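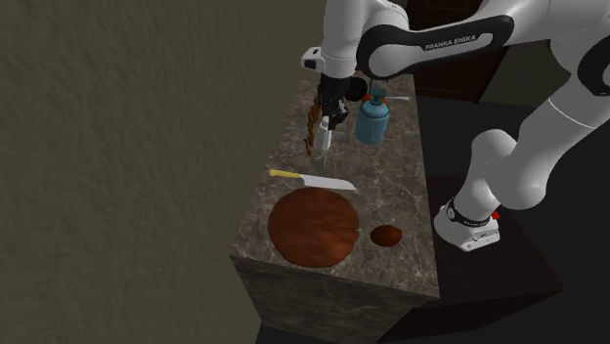
Udville should have ended when the lighthouse burned, Annelies De Bruijn wrote under our season three recap, and 222 people agreed with her before lunch.

Fair enough? Maybe. Season four has been a slog in places. Two episodes on a boat. A wedding that got called off, then called back on, then rained out. But the last three hours were the best the show has done since Mara Segers walked into the ferry office and asked for her dead brother's mail.

Quick catch-up, skip if you're current. Mara knows the mayor forged the Femska letters. The mayor doesn't know she knows. Her uncle Piet does, and he's been drinking again, so that secret has maybe one episode left in it.

Which brings us to the finale. Spoilers from here on.

The voice on the answering machine is the big one. Fans on the main board have gone through it line by line – 1,384 posts at last look, most of them sure it's the brother. I'm not sold. He'd never say "good evening." He never said good anything. My money's on the ferry captain, who hasn't been seen since January's midseason break and whose coat was hanging in Piet's hallway in episode nine. Go back and look, it's right behind the door.

Joris Lambrechts wrote the finale and he likes a long con. He's the one who hid the second will in a cookbook for most of season two. So the coat matters. It has to.

Less sure about Rernora. The spinoff got its first teaser on 2022-05-13, forty seconds of fog and somebody humming, and it's set on the island across the strait twenty years earlier. Young Piet is in it. Good casting, terrible wig. If it explains the letters before the main show does then teh whole fifth season is in trouble.

And there will be a fifth. Ten episodes, down from twelve, with Lambrechts running the room alone. Shorter is good. No boats, please.

Still want to know who fed the dog all winter.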